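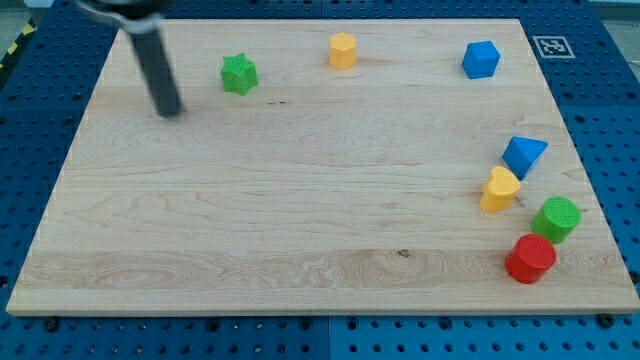 Thu 2 April. Ovska trial kit, second look. Novley wants a yes or no on the full license and I would like to give them a no with reasons, or a yes with fewer reasons. The kit is their pushing benchmark plus the tuning service from Sonbridge, billed separately, naturally. Today was the command "push the heart next to the star," which on our maple board means getting past the yellow hexagon without taking it along for the ride. The finger started left of everything, so the planner had the whole bare middle of the board to work with. It chose the hexagon.

Ran 200 commands on the default settings. Manual says reset takes 2 minutes. It does if you skip the calibration, and the manual on another page says never to skip the calibration.

Cylinders are still the weak spot. When red and green sit close together, the software treats them as one long object and is very confident about it — same as in February, same firmware note promising a fix.

Good things, to be fair: logging is clean, the export opens first try, and the stop button stops it. Ruawai's kit managed two of those.

Log folder has 814 episodes in it, invoice says 800. Not going to raise it.

To do: ask Sonbridge if tuning covers the cylinder problem or if that's an "advanced objects" add-on. Recheck tag pose before the next batch. Try slower approach speed, over the objections of the default profile, which resets itself every time I close the window.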